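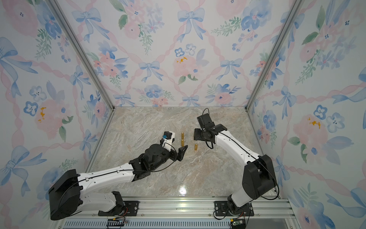
Thursday, 9 in the evening

Rain since the morning. I went to the allotment anyway, because the bean seedlings on my kitchen windowsill have become too tall and one more week inside would be bad for them. I carried them on the bus in a shoebox. A small boy asked me if it was a cat.

The soil is heavier than I remembered from last year. My father used to say you must take the earth in your hand and press it, and if it stays like a dumpling you go home and drink tea. Today it was a dumpling, but I had come all the way from Norkbridge and I did not want to go home. I planted one row only, the one near the fence, and put the rest of the seedlings under the old window glass.

Fuseini Appiah was at his plot too, in his yellow raincoat. He is trying peppers again after two bad summers. He gave me 5 seeds of a kind his aunt grows in Tetteh, folded in a piece of newspaper, and told me to start them warm and not to give much water. I wrote it on the paper so I will not forget. I gave him the last of my rhubarb. I think he had the worse part of this trade, but he seemed pleased.

We talked a long time under the roof of his shed about the water tank. The new one from Trera costs 200 and we could share it, 100 each. I said yes too quickly, and on the bus I began to calculate. It is possible if I do not buy the boots. The old boots let in water on the left side – I noticed it very well today.

At home I changed my socks and made barley soup. I telephoned my sister. She says that in Kiltau the cherries are already in flower, and that our mother's tree has one dead branch which somebody should cut. I asked who is somebody. She laughed, and then we spoke about her knee, which is better.

I learned a new word from Fuseini: "leggy," for a plant that has grown too long and weak looking for the light. I like this word. I was using "tall" all the time and people understood me, but it was not correct.

Tomorrow: string, labels, a bag of sand for the far corner. Ask at the library about the book on peppers. Call about the tank before I change my mind.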